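Friday, November 9, 2018

Slept badly and was up before the alarm. Oatmeal, then the bus. It was late again, so I walked the last stretch from Arkley and got in with cold ears.

Most of the morning went on the benches. We are getting the room straight before the move on Monday week, and I had promised to clear my side first. I threw out two bags of packing foam and a drawer of dead pens. The shelf under my bench was full of Cifuentes catalogs I have never opened. They went too. I wiped the top down and found an old burn mark I had forgotten about.

Lucía Benítez came by at eleven with the list from Ullier. They want 80 for the delivery and 176 for the shelving, and the shelving won't be here until late November. I said to go ahead. We can live with boxes on the floor for a while. She wants the benches set farther apart this time so two people can pass without turning sideways, and I agree. We measured and it only gives us 16 inches more, but that is enough.

Lunch was soup from home. Aurelio Barrios talked about his new bike from Bikero all the way through it. He paid too much — he knows it — and I didn't say so.

In the afternoon everybody was at the benches.
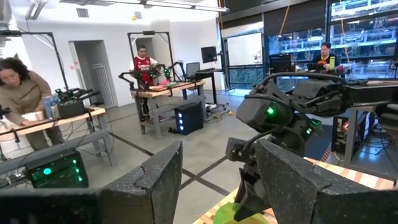

I like the wooden tops and hope we keep them. Lucía would prefer something that wipes clean, and she may get her way. The gray legs can stay whatever happens. I also want better light on my side, as by four o'clock I can hardly read my own handwriting.

Left at nearly 6. Bought bread and onions. Called Mom, who has the cough again but says it's nothing. Need to find the tape measure — I think I left it on the windowsill — and pay the gas bill tomorrow.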